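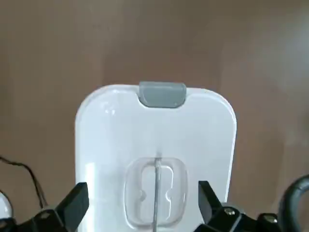

Wrist camera, approach to the white case. Gray tab at top, fingers open on either side.

Lorkum: Teaching Bimanual Tasks by Remote Control
Progress report to the Gildale Fund, period ending 8th October
Prepared by Annapurna Kurup

Status
Data collection is on schedule. Work package 2 (remote-controlled demonstrations on small household items) is open and running. Work package 1 (operator interface) closed in September, with one item carried over, described under Open items.

Collection procedure
All demonstrations are given by remote control. The operator drives both arms from the control station, and joint positions, gripper opening and camera streams are logged to a single file per attempt. Failed attempts are kept and tagged. The grant agreement calls for 3000 accepted demonstrations by the end of the work package. Dimas Latuheru schedules the sessions and Usha Hegde reviews the files.

An attempt is accepted if the object ends in the target state, all streams are complete, and the time offset between streams is within tolerance. Most rejections in this period were for the third reason. The clock fix went in partway through September, and files recorded before it are being re-aligned where the raw stamps allow.

Each attempt starts with the fingers open and clear of the object. In the first sessions, operators brought the gripper in at very different distances, and the trained policy tended to stall in the approach. We now ask for a start pose with the object near the side of the wrist view, so that every recording contains a search and centering motion.

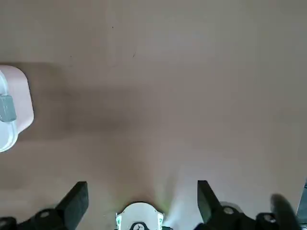 Storage box task
Lesego Du Plessis wrote the task sheet. The box was chosen for its lid: the handle folds down into a recess and the latch tab is small, so the operator has to line up the fingers before closing them. Downward approaches are easier to repeat than side approaches, and the sheet now specifies them. 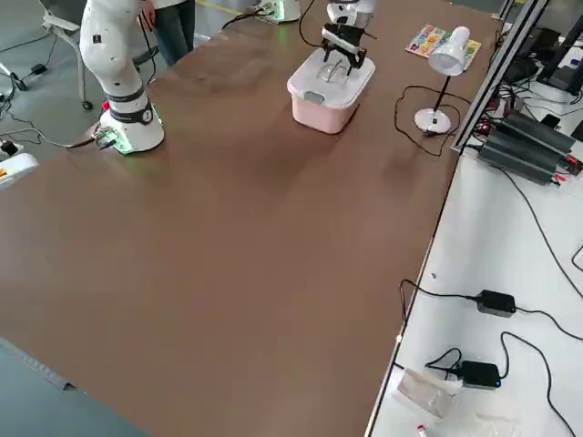
Fixed camera, gripper above the lid of the pink storage box, second arm at left.

Four operators have been trained on the sheet. Karthikeyan Pinto is measuring how much their approach paths differ; results will go in the next report.

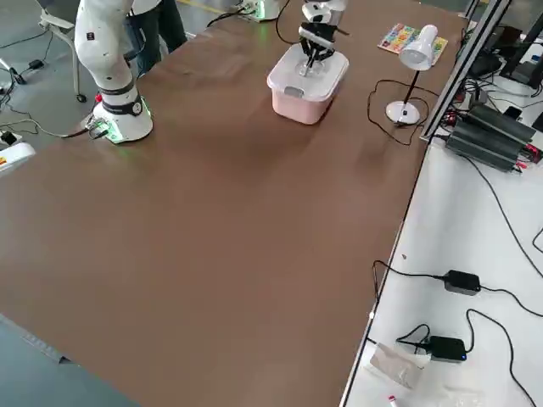

Depth judgment remains the main source of operator error. On the fixed stream, once the fingers are angled down into the pink container, it is hard to tell what they are holding, and operators should confirm the grasp on the wrist stream before lifting. The lamp cord loops across the tabletop beside its base, to the right of the container. The task sheet will be amended to give cord position as part of the table setup.

Open items
Gripper force display in the operator interface (carried over from work package 1). Bangera has quoted for the part and we are waiting on delivery.
Re-alignment of early files.
Second reviewer for accepted files, to start next quarter.

No change to the budget is requested.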